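4. The Open-Day Demonstration

4.1 Purpose and setting

The bench trials in Section 3 were run by people who knew the system. They tell us how the Zaki controller behaves when the person giving instructions has already learned what it can and cannot do. They say little about how it behaves when the instructions come from someone who walked in a few minutes earlier. The open day at the Nanik workshop in September gave us a chance to look at this second case under conditions we did not fully control.

The workshop opens its doors to suppliers, students and local residents once a year. Our station was placed at the far end of the hall, next to the compressor room, and was in use for most of the day. Visitors arrived in groups led by a guide from the workshop. Each group stayed for 11 minutes, a figure set by the tour schedule and not by us, and this limit shaped much of the procedure described below. A group that started late was moved on at the same time as the others. Sessions cut short in this way were kept in the analysis if at least one full cycle had been completed.

In total, 24 groups visited the station. Six were dropped from the analysis: four did not complete a full cycle, and two were affected by a network fault in the hall that also stopped the ticket desk. The remaining 18 groups form the data set for this section.

4.2 Task

The task was a simple one of part sorting. Small parts are held in plastic trays to one side of the arm, and the visitor names a part and a section of the work surface. The arm picks the part from its tray and sets it down in the named section. A second command, given by the same visitor or by another member of the group, sends the part back to the tray it came from. One pick, one placement and one return make up a full cycle.

We chose this task for its short duration and its clear end state. A part is either inside its section or it is not, and a visitor standing behind the barrier can judge the result without help. This mattered more than difficulty. An earlier plan, in which the arm was to assemble a Grendent coupling from its components, was given up after a rehearsal in which a full assembly took longer than the time allowed for a group.

4.3 Work surface and trays

The sections are marked directly on the surface with masking tape. The lines were laid by hand and are not used by the vision system as reference marks. The controller holds its own map of the sections, taught before the doors opened, and the tape is there for the visitors. Small differences between the taped lines and the taught map are therefore possible, and they account for some of the disagreements reported in Section 4.6.

Figure 4 gives the wrist camera's view of part of the surface and two of the trays. The trays are lined with foam so that a part stays near the place where it is released. In the lower tray, the dark coiled part lies close under the rim, a position that recurs in the discussion of failed picks.
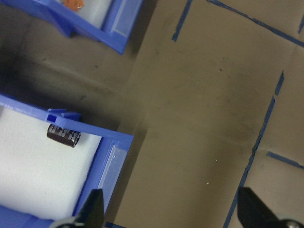 This page was last modified on Feb 19, 2018.

Figure 4. Work surface with taped sections and foam-lined trays, seen from the wrist camera. The two gripper fingers enter from the bottom.

The foam was added after the first rehearsal. On bare plastic, parts tended to slide when a fingertip touched them off center, and the next pick then started from a position the controller had not recorded. Foam reduced this movement. It also introduced a fault of its own: a part pressed into the foam sits slightly lower than the controller expects, and the fingers may close above its widest point. We corrected for this with a fixed offset in the approach height, set once for all trays. A separate offset for each part would have been better, but there was no time to measure one.

4.4 Procedure

Each group was met by the third author or by Radwa Tawfik, who wrote the command interface and served as operator for the second half of the day. The operator read a short introduction from a card. It named the parts and the sections, stated that the arm would stop if the red button was pressed, and asked for one person to speak at a time. It did not give example commands. We left these out on purpose, as the wording that visitors would choose without a model was one of the things we wished to record.

Commands were typed by the operator as spoken. Speech recognition had been planned, but the noise level near the compressor room made it unreliable, and it was turned off before the first group came in. The operator was told not to correct or complete what was said. If a visitor named a part that was not on the bench, the command was entered anyway and the controller was left to reject it.

The arm ran at a reduced speed throughout. A barrier kept visitors out of its reach, and the operator held the stop button at all times. The stop was used twice, both times as a precaution — once when a visitor leaned over the barrier, and once when a lanyard was dropped onto the surface near the moving arm.

4.5 Recording

For each cycle we stored the typed command, the controller's reading of that command, the chosen grasp point and the wrist camera images taken at the start of the approach, at finger closure and after release. No images of visitors were stored. Timing was taken from the controller log, which records events at intervals of 300 milliseconds. This is coarse, but it is sufficient for the durations reported here, all of which are several seconds or longer.

After each group left, the operator wrote down any remarks that seemed to bear on the task. These notes are uneven. They are fuller in the morning than in the afternoon, when groups followed one another closely, and we use them only to explain individual cases.

4.6 Observations

Most commands were understood at the first attempt. Those that were not fall into two kinds. In the first, the visitor described a section by its position relative to himself or herself ("the one nearest me"). The controller has no model of where the speaker stands and either asked for a new command or picked the section nearest the base of the arm. The second reading was worse than the first from the visitor's point of view, since the arm then moved with apparent confidence to the wrong place.

In the second kind, the visitor referred to an earlier action ("put it back where it was before"). The controller treats each command separately, apart from the stored tray of origin, and could answer such a request only when the earlier place was that tray. Several visitors expected it to remember more. A memory of the last few placements would be easy to add and is planned for the next version of the interface.

Failed picks occurred mainly with parts lying close to a tray wall. The fingers need clearance on both sides, and when one side is blocked by the rim the planner turns the wrist and tries again from another angle. If no free angle is found, it reports the part as out of reach. Visitors did not find this message helpful. They could see the part and took the message to mean that the arm was too short. We have since changed the wording to say that the part is too close to the side of the tray.

There were also cases in which the controller logged a correct placement and the group did not agree. In each, the part had come to rest on or near a tape line. The taught map placed it inside the section; the tape, as seen from the barrier, placed it on the edge. The opposite case was not reported, though it may have gone unnoticed.

4.7 Limits of the demonstration

The groups were not a sample of any wider population. Many visitors came from firms that supply the workshop, and a number had used industrial arms before. The effect of watching others was not controlled either. Within a group, the second speaker usually copied the wording of the first — a habit that lowers the variety of commands and makes the interface look more capable than it is.

The trays and parts were those we had at hand from the Fomance trials, and the same set was used all day. We did not test unfamiliar parts, crowded trays or a surface without marked sections. The change in operator halfway through the day is a further source of variation. The two operators typed from the same instructions, but the notes suggest that one of them waited longer before treating a pause as the end of a command.

With these limits in mind, we use the open-day data in Section 5 only to select command types for the controlled study, and we make no comparison between its pick results and those of the bench trials.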